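Clendbridge Evening School
Keeping Small Things: Storage, Labels and Losses
Handout for session 6: Rings
Tutor: Marloes Geerts

Reading for this week: the Kurirska booklet, section on fasteners. It is short and the drawings are good. Skip the foreword, in which a man forgives his mother for a button tin.

Where we left off

Last session dealt with hooks, and ended in an argument about cup hooks that I do not intend to reopen. The homework was to empty one drawer and sort it by how often you touch things. Most of you sorted by size. Size is easier, I know. It is also how a tape measure ends up living with the ladle.

What a ring is for

A ring holds things that have a hole in them, or that you are willing to put a hole in. Before you buy any, decide which of these you have. Keys come with a hole. Paint swatches, recipe cards and fabric samples need one punched, and people punch it too near the edge, after which the card leaves the ring at a moment of its own choosing. Keep the hole a finger's width from the edge. If the card is too small for that, it wants an envelope.

Types you will meet

Split ring. The ordinary key ring, wire wound back on itself. Strong and cheap, and the reason for most of the broken fingernails in this building. Use it for things that go on once and stay on.

Hinged ring, also called a binder ring or book ring. Snaps open at one side. Good for cards and samples, where the order changes. The hinge wears. When it starts opening in your bag, throw it out. You won't, but I have now said it.

Spring gate ring. Has a little door. Fine for moving a whole bunch from bag to hook and back. Too bulky for a drawer.

Rings without a gap. Curtain rings, napkin rings and so on. These can be stored but they can't store anything, and every year somebody tries.

Storing the rings themselves

Loose rings in a drawer find one another, then they find the string. The usual advice is a lidded box with compartments, and if you have one, good for you. The cheaper method is to thread the spares onto one another or onto a larger loop, and hang the lot from a hook or lay it flat in a shallow tray. You take one off when you need it. You put the rest back on the hook, in theory. 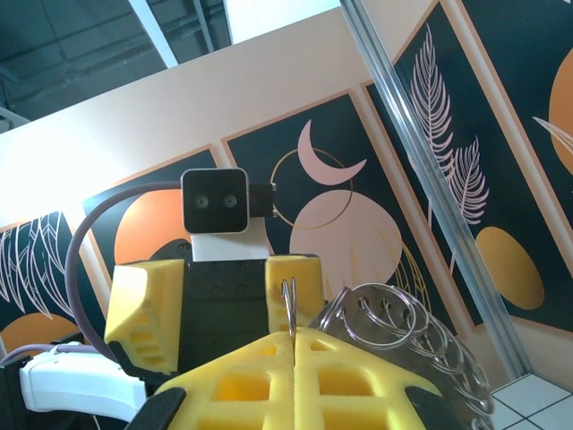

Mogens Hauksdóttir objects that a threaded bunch is slower than a jar, as you always want the ring in the middle. Fair, and I have added it to the notes. My answer is that if the rings are all one size it doesn't matter which you take, and if they aren't, they shouldn't be on the same loop. Mogens remains in favor of the jar.

One size to a bunch, then. Hang the sizes side by side, small to large, and put the label on the hook. A label on the bunch gets used up with the bunch, or goes home in somebody's coat.

Labels

Write what the thing opens or belongs to. "Shed" is a label. "Misc." is a confession. For keys you carry outdoors, leave off the address and use a color or a word only your household understands. Lech Pawlak used the names of his aunts for years and can still get into everything except the garage.

Retiring a ring

Go through your bunches each January. A key you can't match to a lock goes in a dated envelope. When the envelope has sat there until the next January, the key goes to metal recycling. I am told this is hard. Do the swatch cards first, as a warm-up.

A ring that has been pried wide and no longer closes flat should go too. Don't squeeze it back with pliers and return it to the hook, where it will be the first one the next person picks.

Exercise for next session

Bring one bunch of anything held on a ring. Remove every item, lay the items in the order you reach for them, and put back only what you have used since the course began. Write a line on each item you left off and where it is going to live. "Back on the ring" will be marked as a joke.

Anselmo Escobar has room 11 until we come in and asks that the chairs be left as we find them. Latecomers can collect the handout on glue from the front desk. There is no session in the week of the Gutska fair.

M.G., Thu 9 November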